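생일 축하 문구를 베껴 쓰는 일에 대하여

생일이 되면 휴대폰이 아침부터 울린다. 치과에서 오고, 몇 해 전에 한 번 들른 안경점에서 오고, 가입한 기억이 흐릿한 쇼핑몰에서도 온다. 그 사이사이에 사람이 보낸 것이 섞여 있다. 올해 내가 받은 것 중에는 글자 하나 다르지 않은 문장이 두 번 있었다. "당신이 태어난 날이 세상에는 선물이었습니다." 한 번은 예전 직장 동료가 보냈고 한 번은 사촌 형이 보냈다. 두 사람은 서로 모르는 사이다. 검색창에 넣어 보니 생일 축하 문구를 모아 둔 페이지의 첫머리에 그 문장이 있었다.

처음에는 기분이 별로 좋지 않았다. 며칠 지나고 나서는 생각이 조금 바뀌었고, 그 뒤로 또 바뀌었다. 이 글은 그렇게 바뀐 생각을 적은 것이다. 결론부터 말하면 나는 남의 문구를 가져다 쓰는 것 자체는 괜찮다고 본다. 다만 지금처럼 쓰는 방식에는 불만이 있다.

문구 모음 페이지라는 것이 있다. 생일, 결혼, 승진, 개업, 출산, 병문안, 명절로 나뉘어 있고 생일은 다시 친구, 연인, 부모님, 상사, 거래처로 나뉜다. 제목은 대개 '센스 있는 생일 축하 문구 100개' 같은 식이다. 100개를 다 읽어 본 사람은 많지 않을 것이다. 나는 읽었다. 앞의 열몇 개를 지나면 같은 말이 순서만 바뀌어 나온다. 꽃길이 나오고, 꽃길 다음에 햇살이 나오고, 다시 꽃길이 나온다. 상사에게 보내는 문구와 부모님께 보내는 문구는 호칭을 가리면 구별하기 어렵다. 둘 다 건강하시라고 하고, 둘 다 늘 감사하다고 하고, 둘 다 부족한 저를 이끌어 주셨다고 한다.

이런 페이지를 만드는 일을 해 본 사람을 안다. 오동현이라는 후배인데, 대학을 졸업하고 한동안 Candton이라는 작은 콘텐츠 회사에서 글을 썼다. 기념일마다 문구를 써서 넘기는 일이었다. 하루에 140개를 쓴 날도 있다고 했다. 어떻게 그게 되느냐고 물었더니 되지 않는다고 대답했다. 마흔 개를 넘기면 자기가 앞에서 무엇을 썼는지 모르게 되고, 그때부터는 단어만 바꿔 끼운다는 것이다. '행복'을 '기쁨'으로, '가득'을 '넘치는'으로 바꾸면 새 문구 하나가 된다. 회사도 그걸 알았고 문제 삼지 않았다. 페이지에 들어온 사람은 어차피 위에서 몇 개만 보고 나간다.

동현이 한 말 중에 기억에 남는 것이 하나 더 있다. 누구에게나 맞아야 하니까 나이를 쓸 수 없고, 계절을 쓸 수 없고, 직업도 가족도 쓸 수 없었다는 말이다. 결혼했는지 모르니 배우자를 쓰면 안 되고, 부모가 살아 계신지 모르니 부모 이야기도 못 쓴다. 그렇게 하나씩 빼고 나면 남는 것이 꽃길과 햇살이라고 했다. 듣고 보니 당연한 이야기였다. 세상 모든 사람의 생일에 맞는 문장은 받는 사람에 대해 아무것도 몰라야 쓸 수 있다.

그런데 축하 인사에서 받는 사람이 보고 싶어 하는 것은 대체로 그 반대쪽에 있다. 나를 아는 사람이 썼다는 표시다. 거창할 필요도 없다. 작년에 받은 것 중에 가장 오래 남은 것은 "생일 축하한다. 무릎은 좀 어떠냐."였다. 문학적으로 뛰어난 데는 하나도 없다. 보낸 사람은 내가 봄에 계단에서 넘어진 것을 알고 있었고, 그 사실을 생일에 떠올렸다. 그거면 충분했다.

여기까지만 쓰면 직접 쓴 것은 좋고 베낀 것은 나쁘다는 뻔한 이야기가 된다. 나도 한동안 그렇게 생각했다. 생각을 고치게 된 것은 트리니다드 오캄포 씨 덕분이다. 오캄포 씨는 한국에 온 지 오래된 분이고 우리 동네에서 델라페냐라는 빵집을 한다. 말은 유창한데 글은 아직 어려워한다. 이분이 단골들 생일에 문자를 보내는데, 문구는 전부 인터넷에서 가져온다. 본인이 숨기지도 않는다. 휴대폰에 모아 둔 문구를 보여 준 적도 있다.

나는 그 문자를 받고 베꼈다는 생각을 하지 않았다. 맞춤법에 자신이 없는 사람이 틀린 말을 보내지 않으려고 검증된 문장을 찾은 것이다. 그 수고가 문장에 보이지는 않지만 나는 그 수고가 있었다는 것을 안다. 문자 끝에는 늘 "호두빵 남겨 둘게요"라는 말이 붙어 있다. 그 부분은 베낀 것이 아니다. 앞의 세 줄은 빌린 것이고 마지막 한 줄은 오캄포 씨의 것이다. 나는 이 정도면 훌륭한 편지라고 생각한다.

사실 인사라는 것은 원래 빌려 쓰는 말이다. '새해 복 많이 받으세요'를 지어낸 사람이 누구인지 아무도 모르고, 그 말을 쓴다고 성의가 없다고 하지 않는다. 상가에서는 더하다. '삼가 고인의 명복을 빕니다' 앞에서 독창성을 찾는 사람은 없다. 오히려 그런 자리에서 자기 식으로 말을 지어내다가 실수하는 경우를 여러 번 봤다. 정해진 말은 무슨 말을 해야 할지 모르는 사람을 보호하고, 무슨 말을 들어도 감당하기 어려운 사람도 보호한다. 할머니 장례 때 나는 같은 문장을 하루 종일 들었는데 그것이 싫지 않았다. 대답도 정해져 있어서 편했다.

내 나이 또래에게는 카드 가게의 기억도 있다. 문방구 한쪽에 카드가 꽂힌 회전대가 있고, 안쪽에 이미 문구가 인쇄되어 있었다. 우리는 그 아래 빈칸에 이름을 썼다. 문구는 모르는 사람이 쓴 것이었고 받는 사람도 그것을 알았다. 그래도 카드를 받으면 기뻤다. 회전대를 돌려 가며 골랐다는 것을 서로 알고 있었다. 누구에게는 강아지 그림을 주고 누구에게는 기차 그림을 줄지 정하는 데 시간이 걸렸고, 용돈도 들었다.

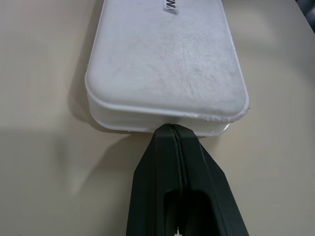
마지막 수정: 6월

그렇다면 인쇄된 카드와 복사해 붙인 문구는 무엇이 다른가. 나는 고르는 과정이 다르다고 생각한다. 카드에 인쇄된 문구는 인쇄된 것으로 보인다. 글씨체가 다르고, 그 아래 손글씨가 따로 있다. 어디까지가 가게의 말이고 어디부터가 보낸 사람의 말인지 한눈에 안다. 메신저에서는 그 경계가 사라진다. 복사한 문장도 직접 쓴 문장도 같은 말풍선에 같은 글씨로 들어간다. 그래서 받는 사람은 일단 직접 쓴 것으로 읽고, 나중에 아닌 것을 알면 속은 기분이 든다. 내가 올해 느낀 것이 그것이었다. 문장이 나빴던 것이 아니었다. 나는 그 문장을 사촌 형의 말로 읽었고, 형이 이런 말을 할 줄도 아는구나 하고 잠깐 놀랐다.

얼마 뒤에 형에게 물어봤다. 따지려던 것은 아니고 그냥 궁금했다. 형은 바로 인정했다. 검색해서 제일 위에 있는 걸 보냈다고 했다. 그러고는 안 보내는 것보다 낫지 않으냐고 되물었다. 나는 그 자리에서 그렇다고 했다. 지금도 대체로 그렇게 생각한다. 형은 무뚝뚝한 사람이고, 검색이라도 했다는 것은 무언가 좋은 말을 해 주고 싶었다는 뜻이다. 다만 형이 평소 말투로 "야, 생일이지. 밥 먹자."라고 했으면 나는 더 좋아했을 것이다. 형은 그 말로는 모자란다고 생각한 모양이다. 문구 모음 페이지의 진짜 해로운 점이 있다면 이것이라고 본다. 자기 말이 초라하다고 느끼게 만드는 것이다.

나는 이 점을 조금 길게 말하고 싶다. 사람들은 축하 문구를 검색할 때 '센스 있는', '감동적인', '특별한' 같은 말을 앞에 붙인다. 평범한 것은 부족하다는 생각이 이미 들어가 있다. 그런데 검색 결과로 나오는 것은 다른 모든 사람이 받는 것과 같은 문장이다. 특별한 것을 찾아서 가장 흔한 것을 보내게 된다. 반대로 본인이 초라하다고 여겨 지워 버린 "무릎은 어떠냐"는 세상에 한 사람에게만 갈 수 있는 말이다. 이 계산이 잘 안 되는 이유는 보내는 사람이 자기 문장을 잘 쓴 글과 비교하기 때문이다. 받는 사람은 그런 비교를 하지 않는다. 생일에 문자를 받고 문장력을 채점하는 사람을 나는 만난 적이 없다.

요즘은 한 단계가 더 있다. 회사 단체 대화방에 생일 알림이 뜨고, 누군가 먼저 축하한다고 쓰면 나머지가 줄줄이 따라 쓴다. 내가 전에 다니던 회사는 사내 메신저로 Revo를 썼는데, 생일인 직원이 있으면 아침 9시에 자동으로 알림이 올라왔다. 그 아래에 축하 문장 후보 세 개가 단추로 달려 있었다. 누르면 그대로 나갔다. 편하기는 했다. 가밍 콱이라는 동료가 자기 생일에 똑같은 문장을 연달아 받고 나서, 다음부터 자기 생일을 목록에서 빼 달라고 인사팀에 말했다. 화가 난 것은 아니고, 일일이 고맙다고 답하는 것이 일이 되었다고 했다. 답장도 단추로 눌러 보낼 수 있었는데 그렇게까지 하고 싶지는 않았다고 한다.

나는 이 경우에는 가밍 편이다. 단추를 누르는 데 든 것이 없고, 누른 사람도 저녁이면 잊는다. 받는 쪽만 일이 생긴다. 이것은 형의 문자와도 오캄포 씨의 문자와도 다르다. 형은 적어도 검색을 하고, 복사를 하고, 내 이름을 찾아서 보냈다. 그 몇 분 동안 나를 생각했을 것이다. 단추에는 그 몇 분이 없다. 나는 빌린 말이냐 아니냐보다 그 몇 분이 있었느냐를 따지는 것이 맞다고 생각한다.

이렇게 말하면 반론이 나온다. 저넬 나바로와 이 이야기를 한 적이 있다. 저넬은 번역 일을 하면서 알게 된 친구이고, 나와 의견이 자주 다르다. 저넬의 말은 이랬다. 연락처에 600명이 있는 사람에게 한 사람당 몇 분씩 쓰라고 하는 것은 무리다. 영업하는 사람, 교회에서 일을 맡은 사람, 학원을 운영하는 사람은 실제로 그 정도를 챙긴다. 그 사람들에게 단추나 복사 문구는 관계를 끊지 않고 이어 가는 최소한의 방법이다. 그걸 성의 없다고 하는 것은 연락할 사람이 적은 사람의 사치다.

맞는 말이라고 생각한다. 나는 연락할 사람이 적은 편이고, 그래서 생일마다 문장을 새로 쓸 여유가 있다. 그 여유를 기준으로 남을 재면 안 된다. 그래도 저넬에게 이렇게 대답했다. 그 사람들이 모두 축하해야 하는지는 따로 생각해 볼 수 있지 않으냐고. 안경점이 내 생일을 모른다고 해서 내가 안경점에 서운해하지는 않는다. 한 번 명함을 주고받은 사람도 마찬가지다. 축하하지 않아도 되는 사이라는 것이 분명히 있는데, 알림이 생긴 뒤로 그 자리가 없어졌다. 전에는 모르고 지나가는 것이 자연스러웠고 지금은 알고도 지나치는 것이 된다. 저넬은 그건 알림을 끄면 되는 문제라고 했다. 우리는 거기서 이야기를 그만두고 점심을 먹으러 갔다.

나는 알림을 껐다. 끄고 나서 두 사람의 생일을 놓쳤다. 한 사람은 아무 말이 없었고 한 사람은 일주일 뒤에 농담처럼 말을 꺼냈는데 농담만은 아니었다. 그래서 종이 달력에 적기 시작했다. 적을 때 누구를 적을지 정해야 했고, 적은 사람이 많지는 않았다. 적지 않은 사람들에게 미안한 마음이 없는 것은 아니다. 그들에게는 다른 때에 다른 일로 연락한다. 생일이 아닌 날에 오는 연락이 더 반가운 경우도 있다.

어른들의 방식도 참고가 되었다. 아버지의 오랜 친구분 중에 올해 92세가 되신 분이 있다. 이분은 지금도 아버지 생신에 전화를 하신다. 하시는 말씀은 해마다 똑같다. "살아 있나? 나도 살아 있네. 생일 축하하네." 그리고 끊으신다. 통화는 금방 끝난다. 문구로 치면 이것도 정해진 문구다. 수십 년째 한 글자도 바꾸지 않고 쓰시니 복사해 붙인 것과 다를 것이 없다. 그런데 아버지는 그 전화를 받아야 생신이 지나간 것으로 친다. 올해는 전화가 저녁까지 오지 않아서 아버지가 식사를 하시면서도 자꾸 전화기 쪽을 보셨다. 전화는 밤 9시가 넘어서 왔고 말씀은 역시 똑같았다.

같은 말을 반복하는 것이 성의가 없다는 생각은 그래서 틀렸다고 본다. 오래 반복하면 그 말이 그 사람의 것이 된다. 처음에 어디서 가져왔는지는 나중에 중요하지 않게 된다. 오캄포 씨의 호두빵도 몇 년이 지나면 그럴 것이고, 어쩌면 사촌 형도 내년에 또 같은 문장을 보낼지 모른다. 세 번쯤 받으면 나는 그 문장을 형의 것으로 받아들일 생각이다. 검색 결과의 맨 위가 바뀌면 형의 문장도 바뀌겠지만.

실용적인 이야기도 조금 해야겠다. 문구를 찾고 있는 사람이 이 글에 들어왔을 수도 있으니 내가 쓰는 방법을 적는다. 우선 문구를 가져와도 된다. 마음에 드는 것이 있으면 한 줄만 가져오는 편이 좋다. 세 줄을 넘어가면 평소 말투와 너무 달라져서 받는 사람이 알아챈다. 그다음에 그 사람에게만 해당하는 말을 한 줄 붙인다. 생각나지 않으면 마지막으로 만났을 때를 떠올린다. 무엇을 먹었는지, 그 사람이 무슨 걱정을 하고 있었는지, 집에 갈 때 비가 왔는지. 그것을 그대로 쓴다. "지난번에 말한 이사는 잘 끝났어?"면 된다. 떠오르는 것이 하나도 없는 사람이라면 이름이라도 부른다. '당신'이라고 쓰여 있는 자리에 이름을 넣는 것만으로도 꽤 다르다. 복사하다가 다른 사람 이름이 남는 사고도 이때 걸러진다. 나는 그런 문자를 받아 본 적이 있다. 아리엘에게, 로 시작하는 긴 축하였고 나는 아리엘이 아니다. 아리엘 엔리케스는 그 무렵 같은 모임에 나오던 사람인데, 본인은 그날 아무것도 못 받았다고 했다.

이모티콘은 써도 되고 안 써도 된다. 쓰던 사람이 안 쓰면 화난 것처럼 보이고 안 쓰던 사람이 쓰면 어색하니 평소대로 하는 것이 좋다. 선물 쿠폰에 대해서는 할 말이 따로 있지만 길어질 것 같아 줄인다. 커피 쿠폰을 받고 다음에 같은 값의 커피 쿠폰을 돌려보내는 일을 나도 몇 해째 하고 있다. 서로 생일이 한 달 차이인 친구와는 같은 쿠폰이 왔다 갔다 하는 셈인데, 둘 다 먼저 그만두자는 말을 못 한다. 이것도 언젠가는 얘기해야 한다.

늦은 축하에 대해서도 한마디 하겠다. 늦으면 안 보내는 사람이 많다. 이틀이 지나면 민망해서 넘기고, 그러다 다음 해가 된다. 나는 늦은 축하를 싫어하지 않는다. 당일에 몰려오는 것들 사이에서는 하나하나 읽기 어려운데 며칠 뒤에 오는 것은 천천히 읽는다. 사과를 길게 쓸 필요는 없다. "늦었다. 축하한다."면 된다. 문구 모음 페이지에는 늦은 축하 항목도 있는데 여기 있는 것들은 사과가 너무 길어서 받는 사람이 괜찮다고 달래 줘야 할 지경이다. 쓰지 않는 편이 낫다.

동현은 지금 그 일을 하지 않는다. Candton을 그만두고 Wirnau라는 여행사에서 일정표를 만든다. 일정표에는 기차 시간과 숙소 주소가 들어가고, 그는 그것이 마음에 든다고 했다. 지난번 그의 생일에 나는 뭐라고 쓸지 고민하다가, 장난으로 그가 예전에 쓴 문구 하나를 찾아서 보냈다. 자기가 쓴 것인지 알아보겠느냐고 물었다. 그는 모르겠다고 했다. 꽃길이 들어 있으면 자기 것일 확률이 높다고 했다. 그러고는 요즘 일이 늦게 끝나니 저녁은 다음 달에 먹자고 했고, 나는 달력에 적어 두었다.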